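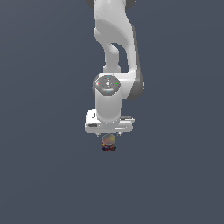
Moving Your Sourdough Starter (and Other Questions We Get at the Counter)

December 22, 2021
By Pantelis Sarantis

Print this page | E-mail this page

The Relville Bread Exchange hands out free starter to anyone who turns up with a clean jar. We gave away 153 jars this year, and by my reckoning every one of them came back to us as a question. These are the ones I'm tired of answering through a mouthful of toast.

Is my starter dead?

Probably not. People bring me starters that have been behind the pickles since spring, gray on top and smelling like nail polish, and most of them are only hungry. Pour off the liquid, keep a spoonful of the paste from the bottom, and feed it equal weights of flour and water twice a day. Give it a week. If you see pink or orange streaks, or anything fuzzy, throw it out and come see us for another.

Does it have to have a name?

No. Ours is called Ren, after a dog, and the dog was better behaved. You're welcome to leave yours unnamed. It rises the same.

How much flour am I going to go through?

Less than the internet told you. Keep a small starter – two tablespoons is plenty – and build it up the night before you bake. The man who wrote to say he was feeding his a pound a day was running a boarding house.

Can I use tap water?

In Relville, yes. If you live out toward Noltard, where the water smells like the public pool, fill a pitcher the night before and leave it on the counter. That works if the town treats with plain chlorine. Some places use chloramine, which won't air out, and there you'd want a filter. I drink the stuff and bake with it and have no complaints that a doctor would take seriously.

My loaf came out flat. What did I do?

You either baked it too soon or too late. I know that isn't helpful. Poke the dough with a floured finger. If the dent springs right back, wait. If it comes back slowly and not quite all the way, bake it. If the whole thing sighs and goes down, you have focaccia, and you should put some olive oil and salt on it and tell people that was the plan.

Why is the inside gummy?

You cut it hot. Everyone cuts it hot. Leave it alone for two hours, go for a walk, lock the knife in the car. If it's gummy even after that, bake the next one ten minutes longer and don't lose your nerve when the crust gets dark.

I don't own a Dutch oven. Am I out of luck?

Any heavy pot with a lid will do, so long as the lid and the knob can both take a very hot oven. Check the knob. A lot of them are plastic, and I have smelled what happens.

Can I travel with my starter?

Yes, though I'd dry it first. Spread it thin on parchment, let it dry until it snaps, and crumble it into a bag. My sister took hers to Wostance in the liquid state, in a jar with the lid screwed tight, on a warm afternoon with the heater on. She has a different car now.

Do you take discard?

We do not. We have our own. Make crackers or pancakes, or put it in the compost.

Is whole wheat better for you?

It has more fiber. It also makes a heavier loaf, and in my house a heavier loaf gets eaten with twice the butter, so I leave the arithmetic to you. Start with a quarter whole wheat and work up from there.

Will you sell me a loaf?

No, we only do starter. The bakery across the street sells very good bread and would like us to mention it more often.

When are you open?

Saturday mornings through most of the year. We're closed over the holidays and back in January, when everybody makes the same resolution. Bring a jar with a lid. We ran out of spares after number 46, and the last person to go home without one used a coffee cup.

Print this page | E-mail this page

Related items

Rye: A Warning
What to Do With Too Many Pancakes
Getting Dried Dough Off a Sweater
Letters: "Your Bagel Recipe Is Wrong"
Banneton or Mixing Bowl With a Dish Towel?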